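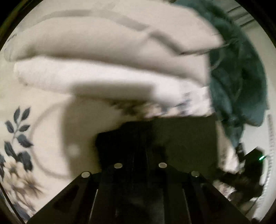
Ravindran Rao wrote in before the meeting that if we check only one thing on Nel between sessions it should be the top plate screws, and that he would take a slow, boring hand check over any amount of threadlocker. He also asked that we stop storing it jaws-down. Both points were taken up under item 3, and there was plenty of agreement and one good argument.

Last updated: 27th June

WURNGATE HOME ROBOTICS GROUP, TRAKVILLE
Minutes of the bench meeting: setup and care of Nel (hand-held gripper)

1. Minutes of the last meeting

Agreed, with one correction. The cleaning cloth for the lens is the gray one, and the yellow one is for the slide. Whoever has been using them the other way around is forgiven, but please look at the tags.

2. How Nel is doing

Very well! We passed 700 logged towel folds since the last full strip-down, and the gripper is still closing as sweetly as it did in the first week. The towel work is the hardest thing we ask of it, because terry gives off lint all day long and the jaws have to close right down on a thick edge and let go again without dragging the fold open. The group was really pleased with this. When we started on linens there was a fair amount of doubt about whether a hand-held unit would stand up to it.

What has shown up in the log:

- Lint in the slots down the body. Mostly harmless, but it packs in at the narrow end and the slide starts to feel gritty.
- One session where the jaws closed slightly out of line. Traced to a pad that had been stuck on crooked (see item 4).
- Blurry stretches in the recordings during fast moves over the stack. This is a handling matter and no fault in the gripper, but it makes the jaw position hard to read afterward, so it came up again under item 5.

3. Screws and the top plate

Most of the meeting went here, and happily so.

Ravindran's note was read out in full. He would like every operator to put a driver on the four screws across the top of the gripper before starting, outer pair first, then the inner pair, just to feel that they are home. No tightening unless one moves. If one does move, write down which one, counting from the left as the operator holds it.

There was a counter-proposal for threadlocker on all four and a check every 200 folds. The case for it is that people forget, and the driver gets left in the other room. The case against is that we take the plate off fairly often to get at the lint, and cleaning old threadlocker out of small holes is a miserable way to spend an evening. Someone had done exactly that on the old gripper and described it with feeling.

Settled as follows. Hand check before each session, as Ravindran asks. Full check with the torque driver every 200 folds. No threadlocker for now. We look at the log again in July and see if any one screw is walking more than the others. Several people suspect the outer ones, and it will be great fun to find out who's right.

The driver now lives in the case with the gripper. It does not go back in the drawer.

On storage: agreed, no more resting it on the jaws. It goes on its back in the case, and the foam will be cut to suit. The foam is on order from Triltard along with the pads.

4. Pads

The new pads are a real step up and everyone who has tried them said so without being asked. They grip a doubled edge with much less squeeze, and the hand gets far less tired over a long session.

Fitting them took a few goes to get right. The method that worked:

Peel the old pad from the narrow end and pull slowly. Clean off every trace of adhesive, then wipe the jaw face with alcohol and leave it alone for 5 minutes. Line the new pad up against the outside edge of the jaw, with the jaws open, and press from the middle outward. Close the jaws on a folded strip of card and leave them closed overnight.

The overnight part was skipped once, and that was the crooked pad in item 2. The pad hadn't failed at all — it had crept sideways under load before it had a chance to bond. We peeled it off, did it again properly, and the jaws have met square ever since.

We have 6 pairs left. That should be enough until the order comes, but please don't swap a pad just because it looks dirty. A wipe with a damp cloth brings them back surprisingly well. A pad wants changing when the edge lifts or when it starts to let a towel slide.

A question was raised about whether a softer pad would do better on thin bedding. No one had tried it. One pair of the soft ones will be added to the order, and Ravindran has offered to run the same set of folds with both and write up the difference.

5. Setup on the bed

We went over the order of work for anyone who hasn't done a towel session yet.

Put the gripper together at the bench and never on the bedspread. A dropped screw on a patterned cover is a lost screw. Clean the lens last, after the pads, so that nothing gets brushed onto it. Open and close the jaws fully ten times and listen. A dry scrape means lint in the slide, so take the plate off and brush it out before going any further.

Cables get tucked to the side, well clear of the pile you're working on. A loose loop will catch a towel sooner or later, and then the whole stack comes along for the ride. Check the indicator light before the first fold and again at each break.

Light: the gripper throws a big shadow onto whatever is right beneath it, and on white fabric this makes a surprising difference. Moving the lamp was tried from several places. High and slightly behind the operator's shoulder came out best, though the shadow never goes away completely. Nobody minded much. A second lamp on the opposite side is worth a try and one will be brought next time.

Speed: slow down over the stack. The fold itself can be done at a natural pace, but the approach and the release need to be calm enough that we can tell afterward where the jaws were. A useful habit suggested at the meeting is to breathe out on the release. It sounds silly and it works beautifully.

6. Cleaning after a session

Short item, as the routine is already good. Brush first, then air, then cloth. Always brush from the wide end toward the jaws so that the lint comes out where it can be seen. The rubber bulb blower is plenty. Please keep the canned air away from the lens, and if the can has been shaken, keep it away from the gripper altogether.

Dark towels were discussed at some length. The lint from them shows up on the pads and gets carried onto the next white one. Agreed that white goes first in any session, dark colors after, and the pads get a wipe in between if the order has to be changed.

7. Strip-down

The next full strip-down is set for July, at the bench, and anyone who'd like to learn how it goes together is very welcome. It is a lovely thing to take apart. The flat plates come away in order and there's hardly a part in there that doesn't explain itself once it's in your hand. Bring a magnetic tray if you have one, ours has vanished.

Jobs for that evening: plate off and slots cleaned right through, slide regreased (a very thin film, wiped back), cable strain relief looked at, pads checked, everything back together and the torque written in the log before the case is closed.

8. Actions

Driver and spare screws into the case — done at the meeting.
Foam, pads and one soft pair from Triltard — ordered, waiting for a delivery date.
Log sheet to get a column for which screw moved.
Ravindran Rao to write up the pad comparison once the soft pair is here.
Second lamp to the next towel session.
Fresh tags on the cloths, larger lettering this time.

9. Anything else

A request to try fitted sheets. Loud groans, then a surprisingly long and cheerful discussion about corners. Carried over to July.

Contact: the bench desk, Wurngate, Trakville | © Wurngate Home Robotics Group | Back to top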